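**Tablecloth on the folding table – keeps rucking up, what do you use?**

**kettle_and_string**
Right, quick one before I go back in. We share a workroom, long table down one side, everyone folds on it. Cloths mostly, the small blue ones. Somebody put a tablecloth on it in September, beigey green sort of colour, and it looks nice enough but it wont stay flat. You smooth it, fold three cloths, it's up in ridges again. Edges of the folds never line up.

Options as I see them:

- clips along the edge (people catch their sleeves)
- rubbery mesh underneath
- bin the tablecloth
- something heavier?

Anyone got a setup that works? Budget is 30 quid, if that.

**mossbank77**
Bin it. Bare table, wipe it down, done. Never understood folding cloth on cloth, the bottom layer grabs the top one and off you go.

**Trudgeon**
Disagree with mossbank. Bare table is worse for thin stuff, it slides about everywhere. You want a bit of grip. The trouble is the cloth moving on the table, so fix that side of it. Mesh underlay, the kind you put under rugs. Cut it a bit short of the edge all round.

**mossbank77**
Had that. Went sticky in the summer and left marks on the tabletop. Never again.

**Trudgeon**
What make? The cheap ones do that. Mine's a Grinix, been down two years, lifts clean.

**mossbank77**
No idea, it was on a roll in a bargain bin. So fair enough, maybe.

**kettle_and_string**
Mesh sounds alright. Should of said, it's a big table and the room's busy, people sitting working at the far bench, so I can't be dragging furniture about all day. Also half the time there's a cloth left bunched up on it that's waiting for someone to have another go. Doesn't help.

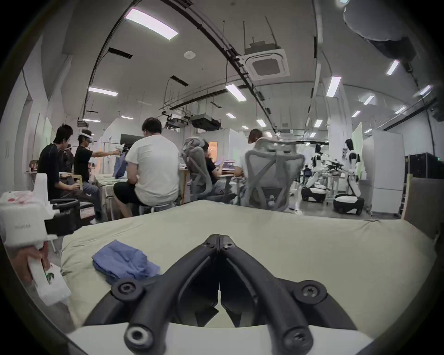

Anyway the other thing is length. Ours is a fair bit of fabric and I'm wondering if a tighter fitted one would behave. Elastic corners? Saw one from Trirkico but the reviews are all over the place, and two people said the corners went after a few washes.

**plainhem**
Elastic corners are fine if you measure properly. Measure the THICKNESS of the top as well as length and width, everyone forgets. Mine was short by 7 mm each end and it pinged off every time somebody leaned on it.

Also iron it. Sorry but a creased cloth is never going to lie flat whatever you put under it.

**mossbank77**
Ironing a tablecloth so you can fold cloths on it. Listen to yourselves

**plainhem**
Takes five minutes. Do it once, then roll it on a tube when you take it off, don't fold it. No crease lines.

**Trudgeon**
+1 for the tube. Old wrapping paper tube is fine.

**oddsocks_in_leeds**
Coming at it from the other end – fold method matters more than the table imo. If you're dragging the cloth across to line the edges up you'll ruck anything. Lift the far corners, lay them down over the near ones, then smooth from the middle out with a flat hand. Light. Most people press and push at the same time and that's what moves the bottom layer.

I do microfibres at work, stacks and stacks, on a felt-topped table and it's never been a bother.

**kettle_and_string**
Hm. We do all drag. Myself included. Will try the lifting thing this afternoon.

**plainhem**
Lifting's good for small ones, less so for bath towels, you end up with your arms over your head.

**oddsocks_in_leeds**
True, towels I do hanging, chin and all.

**mossbank77**
Chin!! On clean towels

**oddsocks_in_leeds**
My chin is also clean

**Trudgeon**
Kettle, if you don't want to buy anything yet, put an old flannelette sheet underneath as a tester. Grips surprisingly well, costs nothing. If that sorts most of it then get the mesh.

**kettle_and_string**
Got a sheet, good shout. Plan is iron it, sheet under, lift don't drag. If it's still up in ridges after that I'll go mossbank's way and take the lot off. Back in a bit, kettles on

**mossbank77**
You'll be back to bare table by tea time. 4pm latest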